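Help Exchange > Kitchen > Counters, boards and slabs

Whitish look on a gray and white stone slab – haze, etching, or just the stone?

Asked in September by Ysaline Masson
Viewed 1,638 times

Hello all! I have finally got myself a proper big slab of stone for pastry and bread and I am completely in love with it, but I need someone who knows stone to talk to me about its surface before I do something silly with a scouring pad.

It came from Bakhtiari, the salvage yard outside Jondville. They had a stack of offcuts and old tops leaning along a fence, all of them filthy, and I picked mine because under the dirt you could see these wonderful swirls. The man there called it marble. The ticket tied to it said "stone top, 396" and nothing else, and 396 was the lot number and thankfully not the price. My brother and I got it into the car wrapped in two quilts and it now lives on the table at the back of the kitchen, on a sheet of rubber mat.

So far I have washed it with warm water and dish soap, rinsed it, washed it again, and dried it with an old towel. It is a cool gray with white running all through it, bands and swirls and veins, really busy. What puzzles me is that a lot of the white doesn't look like part of the pattern. It looks as if someone had dusted it on. In the morning I hardly see it. Late in the day, when the light comes in low from the yard side, it jumps out at me and I want to wipe it off, and of course it doesn't wipe off.

Things I have read so far: that it is hard water scale and I should use vinegar. That I should never, ever use vinegar. That it is old wax. That it is old sealer. That it is "etching" and the only thing to do is sand the whole top. That it is how that kind of stone looks and I should roll out my croissants and be happy.

I don't mind it looking old. I would like to know that nothing is going to come off into my dough, and I'd love to know whether I can bring back a bit of depth, since when it is wet the gray goes dark and the swirls look fantastic. Also, do I seal it or not? The hardware store in Enley sells a sealer but the label talks mostly about patios.

Thank you! I am aware that this is a lot of words for a rock.

Ginette Hamel
Accepted, 41 people found this helpful

Oh, I like this one. Lot tickets from a salvage yard are the best way to buy stone and I'm jealous of your fence full of offcuts.

First thing, don't use the vinegar on the top. If it is marble, vinegar eats it. You'll get a dull patch with a rough feel, and then you will have two problems where you had one maybe-problem. Lemon juice, bathroom descaler and most of the sprays that promise to cut limescale do the same. They are fine for a tap and a disaster for a marble slab.

Before you treat anything, find out what you've got. These are the checks I do, in the order I do them.

Fingernail and palm. Close your eyes and run your hand slowly from a part that looks gray to a part that looks dusted. If you can feel a change, a slight drag or grittiness, there is something on the surface or the surface itself has been roughened. If it all feels the same, lean toward the white being in the stone.

Dark cloth. Take a dry black or navy cloth and rub one spot hard for a good minute. Look at the cloth. White on the cloth means residue is coming off, and that's good news because residue can be washed away. A clean cloth means it isn't loose.

Water. Drip a little plain water on a dusted-looking bit and leave it for ten minutes. You say the whole thing goes dark when wet. Watch how quickly it does that. If the drop sits up in a bead, there is still a sealer or wax on there. If it soaks in and leaves a dark spot which fades later, the stone is bare.

Then the vinegar after all, on the underside only, one drop, near an edge where you'll never look. Fizzing or a dull ring after you rinse it tells you it is marble or another stone of that family. No reaction at all and you probably have granite or something similar, in which case you can relax about nearly everything.

Now what to do with the results.

If the cloth picked up white, wash again with a pH-neutral soap made for stone. Dish soap is all right for a first wash, but it can leave its own film, especially if your water is hard, and people then wash the film with more soap and wonder why it gets worse. Use two buckets, one with a very small amount of soap and one with clean water, and change the clean water as soon as it goes cloudy. Dry it straight away. Air-drying on a flat top leaves minerals behind every time.

If you think there's old wax, try a plastic scraper held almost flat. Wax curls up in little crumbs. There are strippers for it, but for a food surface I'd scrape and wash and be patient.

If the patches feel rough and nothing comes off, you're probably looking at etching, and on an old top that saw years of kitchen use I would half expect that. You can take it down by hand. Wet the stone, start with a fine diamond hand pad and work up to 2,000 grit, keeping it wet the whole time and working well beyond the edges of each patch so that you don't make a dish in it. I wouldn't go further than that for pastry. A soft satin finish is lovely to roll on and it hides the next mark much better than a mirror polish does. Do a corner first and live with it for a week!

On sealing: for a pastry slab I leave the stone bare, or use a sealer whose label says it is suitable for food preparation surfaces. Patio sealer stays on the patio. A sealer slows down stains from oil and fruit. It does nothing for etching, so don't let it tempt you into slicing lemons on there.

And please keep using it while you decide. Flour and butter won't hurt it. Just wipe the butter up properly the same day, as bare stone will take in grease and go a bit dark where it sits.

dovetail_dan
7 people found this helpful

Had the same on a washstand top. Tried everything. Mineral oil, wiped on thin and buffed off, and the gray came right up. Goes back to pale in a couple of months and you do it again. Five minute job, I quite enjoy it.

Comment from Ginette Hamel: Lovely on soapstone, where people do this all the time. On marble I'd be careful, it can go in unevenly and yellow the white parts, and once it's in there it's hard to get out. What was your washstand?

Comment from dovetail_dan: No idea. It was gray.

Comment from Ysaline Masson: Ha! I'm going to hold off on the oil until I've done the drop on the underside, but thank you, it's the deeper gray I am after so I understand the temptation completely.

Trellberg Street Baker
12 people found this helpful

I can't tell you much about stone chemistry but I've rolled dough on slabs like this for years, so here's the working side of it.

Check that it sits dead flat and doesn't rock. A rubber mat is good. If it rocks, shim it now, before you lean your weight on it with a pin. Big slabs crack from flexing much more than from knocks.

Keep it out of the sun and away from the oven and it'll stay cool enough for laminated dough most of the year. On hot days I lay a couple of sheet pans full of ice on it for twenty minutes, then dry it thoroughly. Condensation is the enemy, you go to dust the flour and you've made paste.

Use a plastic or nylon bench scraper. A metal one leaves gray streaks on pale stone and they look exactly like scratches. (They're usually just metal and a damp cloth with a bit of baking soda will shift them. Go gently.)

Flour loves a rough surface, by the way. After a baking session I brush the slab off dry before any water goes near it, working with a soft brush from the middle outward, then scrape, then a wrung-out cloth. If you go in wet first, the flour turns to glue in every tiny pit and dries white. I've seen people spend an afternoon treating "etching" that was last week's brioche. Might be worth ruling out before you buy diamond pads!

One more, put a damp cloth under your mixing bowl and don't slide anything ceramic across the stone. The unglazed foot of a bowl is sandpaper.

Follow-up from Ysaline Masson

You are all wonderful. I have done the easy checks, and the underside drop fizzed, so marble it is and the man at Bakhtiari was right! I was so pleased I told everybody at dinner.

Eyes-closed test: I can feel a very faint drag in places but I can't swear that it matches what I see. Dark cloth: nothing the first time, a trace the second time, and I'd baked in between, so I am looking hard at the brioche theory. Water soaks in slowly and doesn't bead, so I suppose there's no sealer left on it.

I've ordered the neutral soap and a set of 3 hand pads, and I'm going to start on the corner that nobody but me will see. The dusty white is strongest to my eye through the middle and over toward the right, and then the gray swirls carry on underneath it as if nothing had happened. Ginette, does this look like something you would take a pad to, or would you stop at the soap?

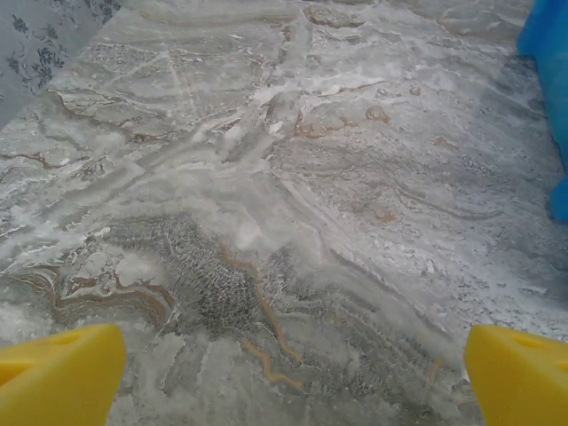 More threads in Counters, boards and slabs

Dark ring on marble after leaving butter out overnight
Neutral soap for stone, which ones rinse clean in hard water?
How thick should a pastry slab be?
Getting old rubber mat marks off a pine table
Moving a heavy stone top down a flight of stairs with two people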